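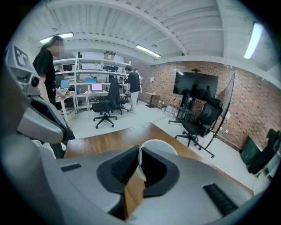
The Gustelo hand-held gripper above a wooden tabletop, with its two jaw pads facing each other.

Ketano opens orders for Gustelo, a hand-held gripper kit for recording manual tasks

Ketano has today opened orders for Gustelo, a hand-held gripper kit for research groups and small manufacturers that wish to teach robot arms by demonstration. The kit is on sale from this Wednesday at a price of 1,090 euros, excluding tax and delivery, and the first units will leave the company's workshop in January.

Gustelo is held and moved by a person in the same way as an ordinary hand tool. The operator closes the jaws on an object, carries out the task and releases it, while the kit records the movement for later use in training. No robot arm has to be present during recording, so work can be carried out at a kitchen counter, a packing bench or a meeting room table as readily as in a laboratory.

The body of the gripper is finished in light grey, with ribbed black rubber strips on its upper surface. The two jaw pads are dark grey and have a rounded, flared outline with a ridged inner face. Ketano chose the shape after trials with household crockery, in which flat pads were found to slip on curved rims. The pads are held by a single fastener each and can be changed by the user without returning the unit.

A black-and-white square marker is printed on a panel on the curved arm section, with a small round lens module set just below it. Ketano's software uses the marker as a fixed reference when a recording is checked, and will warn the operator if the arm section has been knocked out of line between sessions.

Commenting on the launch, Cyprian Cieślak, head of product at Ketano, said:

"Our customers asked for a tool they could hand to a colleague in the morning and have useful recordings from by the afternoon. Most of the people who will hold this gripper are not robot engineers. They know how to stack a shelf or lay a table, and it is that knowledge we want the kit to capture. We spent a great deal of the last year on the grip, the weight and the pads, and rather less on adding features."

Trial programme

The kit has been tested over 14 weeks with Stasiv, a contract packing company, and with Fidalis, which supplies training data services to robot makers. Staff at the two companies recorded everyday tasks including placing cups, sorting cutlery, closing cartons and clearing a work surface. Operators received a short briefing and a printed card of instructions before their first session.

Several changes were made as a result of the trials. The trigger spring was softened following comments from operators with smaller hands. The start and stop tones were made louder for use in busy rooms, and the software now asks the operator to confirm the name of the task before each group of recordings. Stasiv also requested a way of discarding a failed attempt at once, and this has been added to the trigger as a double press.

Fidalis will continue to use the kit after launch and will offer operator training to Ketano customers under a separate agreement.

What is supplied

Each Gustelo kit contains the gripper, 5 pairs of jaw pads, a charging lead, a carry case and a licence for the recording software on one computer. The software runs on a standard laptop. Recordings are stored locally and remain the property of the customer. Ketano does not receive copies unless they are sent to the support desk by the customer.

A full charge allows for some 200 minutes of recording. The kit is intended for indoor use on dry objects, and should not be used near open flames or with hot liquids. Ketano advises customers to tell anyone sharing the room that recording is taking place, and the software includes a tool for blurring faces before files are passed to others.

Gustelo is covered by a warranty against faults in materials and assembly. Jaw pads are treated as wearing parts and are not covered, but replacement sets may be ordered separately.

Availability

Orders may be placed through the Ketano website or by written request to the sales office. Universities and public research bodies may apply for payment by invoice. Groups wishing to try the kit before ordering can book a session at the Ketano workshop, where a member of the product team will be on hand. Places are limited and should be requested in advance.

About Ketano

Ketano designs and assembles hand tools and recording equipment for robot training. Its customers include research groups, packing companies and suppliers of training data.

Press enquiries, review units and further photographs: Ketano press office, weekdays from 9am to 5pm.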